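Jastdale Community Repair and Lending Room
Progress report to the Grodlow Fund
Prepared by Lakshmi Acharya, project lead
Sat 24 October

Summary

This report covers the second half of the grant year. The lending room is open on its full schedule, the repair sessions have started again after the summer, and the home electrical safety course has run in both neighborhoods named in our application. One part of the plan, the mobile service to Kawaguchi Court, is behind. The reasons and a revised plan are given under Delays.

Lending room

The lending room had 288 members at the end of the period, against a target of 250 in the application. Most of the new members joined in August, when we put flyers in the rent office and the library. Membership is still free for anyone living in the Jastdale or Plellodari areas.

The items borrowed most often are the carpet cleaner, the tall stepladder and the sewing machines. We had expected garden tools to be near the top and they were not. Several members told us that they already share mowers with a neighbor. We have stopped buying garden tools and moved that part of the budget to a second carpet cleaner, as agreed by email with your office.

Late returns were a problem in the spring. We changed the loan period from one week to two and started sending a text message the day before an item is due. Late returns have dropped since then, and we have not had to replace anything on account of loss. One drill came back with a burned-out motor. It was past repair and has been used for parts.

Repair sessions

Repair sessions are held twice a month at the Jastdale room and once a month at the church hall in Plellodari. People brought in 289 items over the period. Lamps, toasters and vacuum cleaners made up the largest group, followed by clothing and then small furniture. Items that could not be fixed went back to their owners with a note on where to recycle them.

The waiting time at the Plellodari sessions is too long. The hall gives us three hours, and setup and cleanup take up a good part of that. From next month we will ask people to book a time slot, with a few slots held back for those who just turn up. We will report on how this works at year end.

Home electrical safety course

The course was added to the project at your request after the first-year review. Yae Sakai wrote the material and taught all of the sessions. It is given in two evenings and is meant for people who rent and who have little say over the wiring in their homes. The first evening deals with reading a rating label, adding up the load on one outlet, and knowing when a cord should be thrown away. The second deals with space heaters, chargers left on beds and sofas, and how to report a fault to a landlord in writing.

In total 37 people finished both evenings. A further group came to the first evening only. When we called them, the usual reason was child care or a change of shift, and two said they had got what they wanted from the first night. We plan to offer the course once on a Saturday morning as a trial.

Power strips took up more of the first evening than planned. Many people had not known that a strip has its own limit, separate from the outlet in the wall, or that one strip should not be plugged into another. Yae now has each person add up the wattage of the things they use at home, on paper, before anything is plugged in. Bulky adapters also come up every time, as they can cover the socket next to them and lead people to add a second strip they do not need.
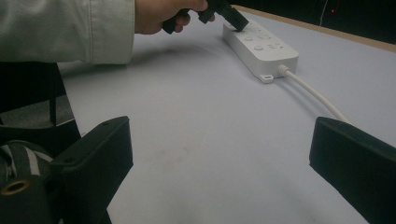
Delays

The mobile service to Kawaguchi Court was due to start in August. It has not started. The van we had arranged to share with another group was sold, and the rental quotes we received were well above the amount in the budget. We also found that the parking area at the Court cannot be used on weekdays while the drainage work is going on.

Our revised plan is to do without a van for now. The building manager has offered a ground-floor storage room, and we would keep a small set of the most borrowed items there, open one evening a week. The room needs shelves and a better lock. We have a key and have measured up, but we have not spent any money on it and will not do so until we hear from you.

Staffing

Yae's hours went from 12 to 16 per week to cover the course. The weekend assistant left at the end of August to return to school. That post was filled after a gap of three weeks, during which Lakshmi covered the desk. Opening hours were not cut.

Spending

Spending is in line with the budget apart from two lines. Transport is underspent on account of the van. Printing is overspent because the course handouts had to be reprinted after an error in the landlord contact page. The overspend has been met from the general supplies line.

We ask for permission to move $2000 from transport to equipment, to pay for the shelving, the lock and the first set of items at Kawaguchi Court. Any money left in transport would stay there for deliveries to members who cannot carry heavy items home. A full statement of accounts has been sent separately.

Work planned for the next period

Open the storage room at Kawaguchi Court, if the transfer is approved.
Start booked time slots at the Plellodari repair sessions.
Run the Saturday trial of the electrical safety course.
Check and label all corded items in the lending room before the winter.
Send out the yearly member survey, with the two questions on travel distance that your office asked us to include.

We would be grateful for a decision on the transfer before the next quarterly payment. Questions on the accounts or the course can be sent to Lakshmi Acharya at the lending room.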